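Cyril Rudd
June 2025

Finally done with the move to the new apartment. A few notes on what I'd do again.

1/ Book the elevator early. Ours was taken for 19 days straight.

2/ Label boxes by room — on two sides, so you can read them when they're stacked.

3/ Measure the doorways. The couch stayed behind and Zdenka Kos has it now.

4/ Keep the kettle, phone chargers and toilet paper in one bag.

5/ Buy the table last. We waited until May and got the size right. 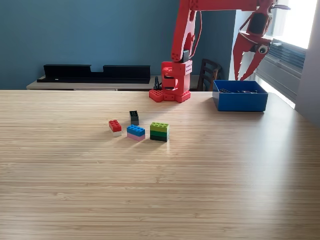 Light wood, fine straight grain.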